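Hardware Reuse / Working Papers / Section 4

December – Valeriano Llorente

4. Stripping order for donated towers

The Flusska intake for this round was 768 desktop towers, mostly office machines, mixed age. Of these 635 went to full teardown. The rest were set aside for resale whole and are not covered in this section. Parts logged from the teardown set: 3941, counting drives, memory, processors, fans and supplies but not screws or loose cables.

Order of removal was fixed early on. Side panel, then memory, then cooler and processor, then drives, then the supply. Board last. Earlier we had pulled the supply first, to get the weight out, and the cables dragged across the socket on the way. Bent pins. The Jallum log sheet has a line for this now, filled in before the board is touched.

Case goes on its side, board up. Slatted aluminum table, no mat. Small screws do drop between the slats and we lost a fair number that way – a tray underneath fixed most of it.

Drive cages were the slow part. Where the cage has a plastic release latch it comes free without a screwdriver, but old latches are brittle and teh operator should press with the thumb flat. Wouters bags were used for processors, Lakwood bins for everything else. Cables stay attached to the supply unless cut or scorched.

Figure 4 has one tower at the stage we call "socket clear", with the supply, drive cage and board still in the case.
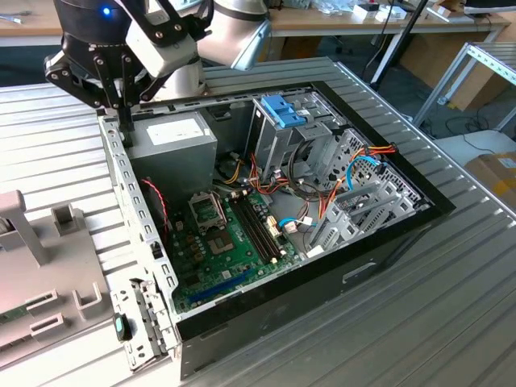
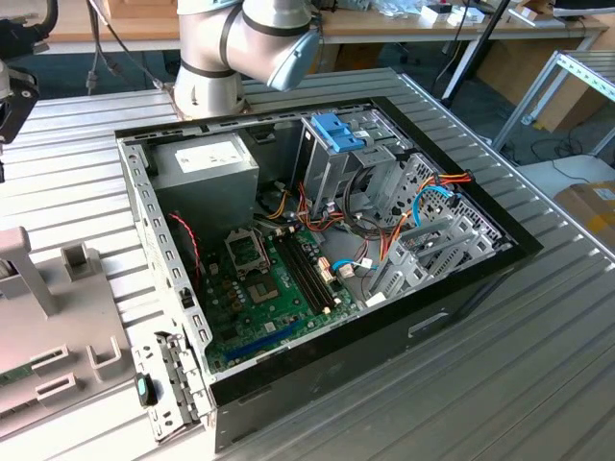
Figure 4. Open tower on its side, processor socket empty. Both views.

Valeriano Llorente
Teardown lead and corresponding author

At socket clear the board gets a grade. Pins straight, no swelling on the capacitors, slots clean – grade A, goes to reuse. Anything else to materials. Expansion slot covers are left on the chassis, they are sorted with the steel. Grading was done by one person throughout so there is no agreement score to report; see limitations. A second grader is planed for the next round.

Contact the author | Copyright remains with the author | Back to top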